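Westberg Arcade pilot: progress report, second period
Prepared for the program office by Chaiwat Nakpan

You asked for this one to be shorter than the last and to lead with the numbers. The numbers are below. I don't think they say as much as the steering group hopes, and I have tried to mark the places where I would not lean on them. 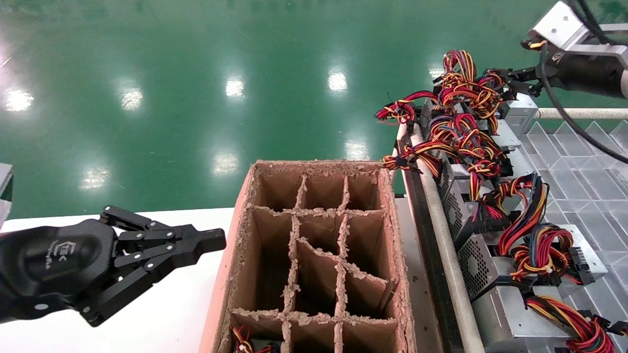
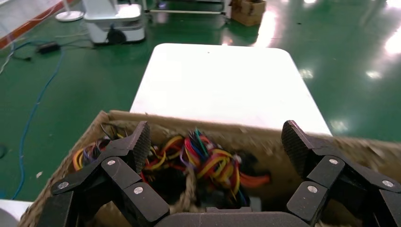
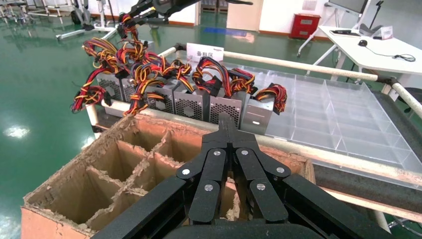 Footfall. The door counters at Westberg logged an average of 1226 visits a day, against a target we all agreed was soft. Mestell, who supply the counters, count every crossing of the beam, so a parent who goes back for a forgotten stroller is two visitors. I asked them for a corrected figure and got a brochure. Until there is one, please don't use 1226 in anything public.

Vacant units. We started with 38 empty units and have let 10 of them on the short leases your grant pays for. Four are in the east corridor, where the rent was already low and one of the tenants had been asking for space before we existed. I would not credit the pilot with that one. The upper floor has two lettings, both at the top of the escalator. Walk past them toward the old department store and it is shutters all the way.

Click and collect. This was the part of the bid that got everybody excited, and it is the part I am least sure of. The shared pickup desk handled 213 orders over the period. Ha-rang Ko, who keeps the desk records, matched them by hand to the tenants' own receipts where they would give us them. Only around a third of the people collecting bought anything else in the building on the same visit. The bid assumed well over half. It may improve in December, when people are shopping for more than themselves, but I would want to see January before believing it.

There is also the question of who is using the desk. Most of the orders came through two tenants, one selling school uniforms and one selling pet food. Neither would have struggled without us. The smaller shops say the Castent ordering system takes too long to set up – one gave up halfway through entering her stock and went back to taking orders by phone. Castent's answer is more training. We have now run the training twice, to a mostly empty room the second time, and I am not asking you to pay for a third.

Evening opening. Late hours ran until 8 p.m. for the whole period. Takings after 6 were poor everywhere except the noodle counter. Several tenants stayed open because the lease told them to and paid staff to stand there. I recommend making late hours optional for the next period, which needs your written agreement under the grant terms.

The Swanepoel study. The consultants' draft says the arcade could reach full occupancy in three years. It gets there by assuming that every short lease turns into a long one. I have asked each of our tenants what they intend and so far three have said yes, two have said no, and the rest would like to know what the rent will be. So would I. The landlord has promised a figure and missed both dates he gave us.

Spending is under budget, mainly for the wrong reason: the signage has not been ordered, as the landlord and the city cannot agree who owns the outside wall. I would like to carry the money forward and keep it on signs. The suggestion that it go to a social media campaign came up again and I am still against it.

What I need from you before the next report is a decision on late hours, approval to carry the signage money over, and some pressure on the landlord about rents. Ha-rang can send the desk records to anyone who wants to check the matching – the receipts are patchy for the first few weeks and are labeled that way.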